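# Relabeling the Patch Panel in the Networks Lab

Lab report 2, handed in 07/09/2020

So my project was the patch panel in the back closet of the networks lab. If you've ever had to trace a cable in there you know why I picked it! The labels were a mix of masking tape, marker and old stickers, and two of the panels started over at port 1, so "port 12" could be in either of them.

My partner was Sibel Işık, who did most of the tracing, and I did the spreadsheet and the label printing. We split it that way because my handwriting is terrible and she already knew how to use the toner probe.

## What was in there

We had 283 cables on the old list from last November. The list was made by whoever set up the Nilum switches, and it only had the switch side filled in for most of them. The rack itself is a Landix open frame one, bolted to the floor, and the panels are all Royer. They're fine panels, but the space for a label is tiny – you get a strip as wide as six ports and that's it.

## Picking a naming scheme

Our first idea was room number plus jack letter, like 114-C. It looked good on paper and then we hit the rooms that had been split in half, where both halves use the same number (and yes, both have a jack C). We went with rack, panel, port instead, so A-03-12 means rack A, panel 3, port 12. The same code goes on the wall jack and on both ends of the patch cord.

I wanted to add color too, but we only had yellow tape for the Taltix printer, so color got dropped.

## Doing the work

We worked in batches of up to 30 cables, one panel at a time. Sibel put the probe on the wall jack and I listened at the panel, then I typed in the port and printed three labels. The wraparound kind is annoying. You have to leave a little tail or it peels, and it should sit close enough to the plug that you can read it with the cover on.
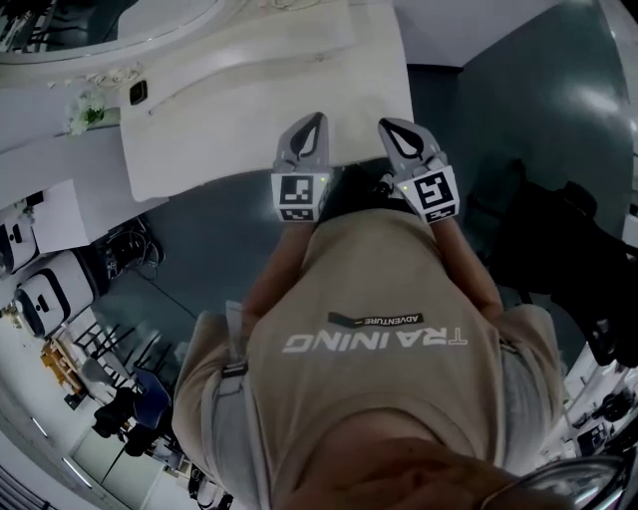
## Problems

- The toner picks up the cable next to it if the bundle is tight, so we had to loosen the velcro on most bundles first.
- Some wall jacks were behind furniture. We marked those "not traced" in the sheet and moved on.
- I printed a whole batch with the panel number wrong and had to redo it – my fault, I sorted the sheet by the wrong column.

## If I did it again

I'd label the wall jacks first, all of them, before touching the closet. We kept walking back and forth and it ate most of our lab time. I'd also buy a second roll of tape up front. The finished sheet is in the class folder under "closet map", and the jacks marked "not traced" are on the last tab.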